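Filed under: Datasets / Food & Home

# Provby Recipe Cards

Text of 3,411 handwritten and typed recipe cards, transcribed by Ngan-ling Siu from the Provby collection. Most are British home cooking, with a good many puddings.

Each row has a title, an ingredients field, a method field and a box number. Quantities are kept as written, so "a teacup of flour" stays a teacup. Spelling has not been corrected.
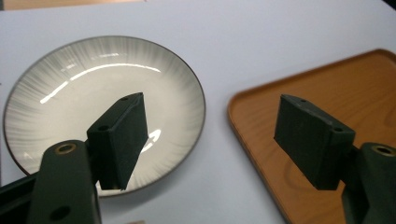
Of the cards, 1,949 give an oven setting. Gas marks and Fahrenheit are in separate columns and neither has been converted. Box 11 was water damaged and many of its methods stop halfway.

## Known problems

- Duplicates between boxes have not been merged.
- "Oz" and "02" are sometimes confused in the typed cards.

## Files

`cards.csv` is the full set. `sample.csv` has the first 1,000 rows. Corrections go in `fixes.txt`, one per line, card number first.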